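Print this page | E-mail this page

Textiles and Everyday Life, handout for week 9
Monday, March 16, 2020

Okay, so last time we got as far as soap, and I promised we'd get to color. I got carried away with the lye story (sorry, I love the lye story) and that left us with no time for dyes at all, so today is dyes, start to finish, and you'll want the reading by Trujillo next to you for the second half.

Start with your own closet. Pull out the darkest thing in it and look at the seams, on the inside, where the light hasn't been. If it's cotton and more than a couple of years old I'd bet the inside is darker than the outside. Color leaves cloth in a few different ways and people mix them up all the time, me included when I was a student.

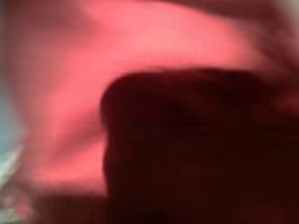

Soledad Valdovinos
Lecturer, Textile History

Bleeding is the first one. The dye lets go of the fiber and goes off into the water, and sometimes lands on your white socks. Crocking is the second (great word!) and it means color rubbing off dry, the way new jeans leave a smudge on a pale couch. Fading is the third, and that's mostly light breaking the dye itself apart, so the color isn't anywhere anymore. You can't find it in the wash water. Please keep these three straight in your papers, I will mark you down if you write "faded" for everything.

Now, reds. For a very long time a good red in Europe meant madder, which comes from a root, or one of the insect reds. Madder needs a mordant, usually alum, and a mordant is just a metal salt that holds on to the fiber with one hand and the dye with the other. Change the metal and you change the color. Alum gives you a proper red, iron drags it down toward purple and brown. I did a little series for my own thesis, 33 swatches from one pot of madder, and they looked like they came from different planets.

Indigo works another way altogether. It won't dissolve in plain water, so you have to take the oxygen off it in a vat, and then it goes in yellow-green and turns blue when you lift it into the air. If you ever get the chance to see it, go. It happens while you watch! No mordant at all. The blue sits on the fiber in layers, and that's the reason you dip again and again for navy, and it's the same reason denim wears pale at the knees.

Black is the hard one. Old blacks were often tannin plus iron, and the iron slowly eats the cloth, so museums have dresses where the red stripes are fine and the black stripes have gone to powder. The other way was to go over a deep blue with a red and a yellow. It was expensive and it took ages, and it's why a really good black was a show-off color.

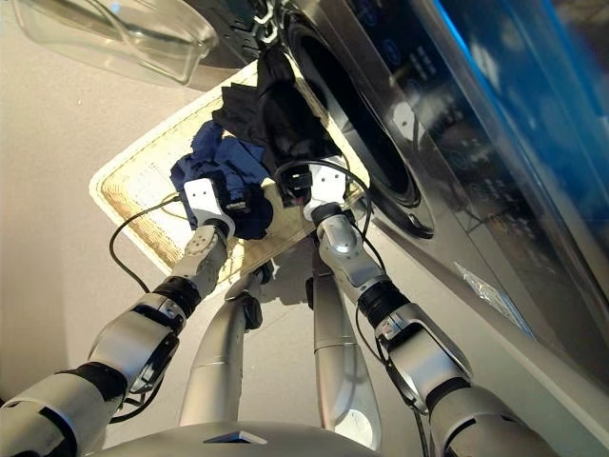
Nimal Abeysekara wrote in after the soap lecture to say that his grandmother put salt and vinegar in the first wash of anything dark, to set the dye, and he wanted to know if I was going to tell him she was wrong.

Well, partly, Nimal! Salt does help certain dyes move onto cotton in the dye bath. Once the shirt is finished and sewn and sold, a spoonful in the wash won't lock anything in. Vinegar matters for acid dyes on wool and silk, again in the dye bath. What did help was the first wash itself, done apart from everything else, because it carried off the loose dye. So her laundry came out right and I wouldn't argue with her.

For next time:

Read Trujillo, chapter 2, and skim the notes at the back.
Write me 600 words on one dyed thing you own. Inside seam, outside, what changed, which of the three it is.
Synthetic dyes will wait until April.

Print this page | E-mail this page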